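Grotatley Cell - Gripper Setup and Maintenance
Project report, Mekdes Gebreyes and Brigitta Schwaiger

3. What we did

Our half of the project was the gripper, not the planner. Two-finger unit on the Julance arm, plus the simulated copy we test changes on first. Handed over in May with the fingers closing off centre and no log book.

Pulled both fingers, cleaned the pads, checked every link screw. 2 were loose on the left side. Retorqued, threadlocker, paint mark across each head so slip shows up at a glance. Greased the pivots - sparingly, the last group overdid it and it got onto the pads.

Zeroing took longest. Close fully, set zero, open fully, read the width, repeat. Ran 1,000 open/close cycles overnight and checked the paint marks in the morning. No movement. Controller threw error 38 twice, both times the cable at the wrist connector. Re-seated it and added a strain relief.

4. Simulated cell

Same zero and open width copied accross to the model. Wrist view is what we use for checking finger spread before anything runs on the real arm. Cloth stays under the fruit becuase a flat surface hides height errors.

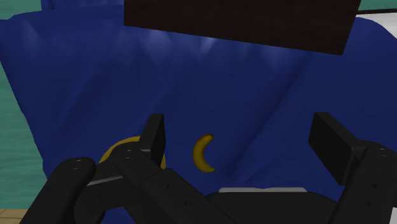
Fig. 2. Simulated wrist view, fingers open, banana on the navy cloth between them.

5. Still to do

Spare pads ordered from Vieira, not here yet. Log book started, kept on the shelf by the controller. Pad wear check should be weekly - colour change at the edges is the first sign. Connector needs a proper replacement before next term.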